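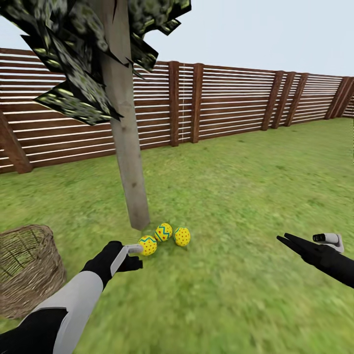

Skinder 3 is getting chopped in two. Jenkins put out the notice this morning, part one in theaters at Easter, part two "later", no month, nothing. I've been with these movies since the first one played to empty rooms and I'm so tired. And they keep acting like it's a big secret that the money is the reason. It's hidden about as well as those eggs in the grass next to the tree trunk. The second movie was 101 minutes WITH credits. What is in this story that needs two tickets. Anyone?
posted by gutterball_

Called it back when they moved the shoot to Sulelitz. You don't rebuild a whole harbor set for one movie.
posted by wet_matinee

> You don't rebuild a whole harbor set for one movie

Sure you do, they did it for the first one. Harbor burned down in act two, remember. The Sulelitz thing was tax money and that's been in every trade write up since spring.

I'm fine with the split btw. The book-end stuff with the sister got ten minutes last time and it needed forty. If part one is all sister and the boat, take my money.
posted by lantern_jaw

It won't be all sister and the boat. It'll be a chase, then a different chase, then cut to black with somebody holding a phone. Then a year of teasers.
posted by gutterball_

ok but did you read the second half of the notice?? Part one opens on 1,536 screens. That's small. Second one was way wider. Then it goes to Relludeck 29 days after. So who is even driving to a theater for this. My sister in law won't, my kids wont, I probably will becuase I'm a sucker. 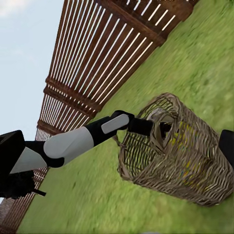

And before anyone says "support theaters", I do, I go twice a month. My problem is the 29 days. You're telling people to wait. Same notice, two paragraphs down. Whoever wrote that wasn't talking to whoever wrote the top half.
posted by aisle_seat_only

The short window is normal now, everybody does it. Relludeck paid for a chunk of this, they want it quick.
posted by lantern_jaw

Normal doesn't mean good.

Also where did you see Relludeck paid? All I found is that they have streaming rights. Different thing.
posted by wet_matinee

Their logo is on the teaser. First card, before Jenkins even.
posted by lantern_jaw

Went and looked. Logo's there, ok. Still could be just the distribution deal. We had this same fight over part two and you were wrong then.
posted by wet_matinee

I was wrong about the runtime. Not the money.
posted by lantern_jaw

Can I ask a dumb question, do I need to see the first one? Only seen the second on a plane. Liked it ok. Didn't get why the guy with the coat was so mad at the dock people
posted by nopulpthanks

Yes. Watch the first. Coat guy makes zero sense without it. It's slow for the first half hour, stick with it, the ferry part is the best thing in the series and I'll fight about it.
posted by gutterball_

Ferry part is good. Best is the stairwell in two.
posted by aisle_seat_only

stairwell?? half of it is too dark to see. On my tv it was a black rectangle with grunting
posted by wet_matinee

Fix your tv.
posted by aisle_seat_only

Back on topic. Does anybody know if the tickets come as a pair? Theater by me did that with another two-parter, buy both up front and save a few bucks. I'd maybe do that. Maybe. If they name a month for part two. I'm not paying for a movie with no date on it, did that once with a concert and never saw the money agian.
posted by gutterball_

No pair deal in the notice. Just says "ticketing details to follow". I'd wait, trailer is supposed to be in February and they usually dump all the details the same night.
posted by lantern_jaw

Fine. Waiting. Still mad
posted by gutterball_

Watched the first half hour of number one on my lunch. The coat guy is the BROTHER??
posted by nopulpthanks

Keep going lol
posted by wet_matinee

Last updated: December, 9:40 pm
Reading time: 3 min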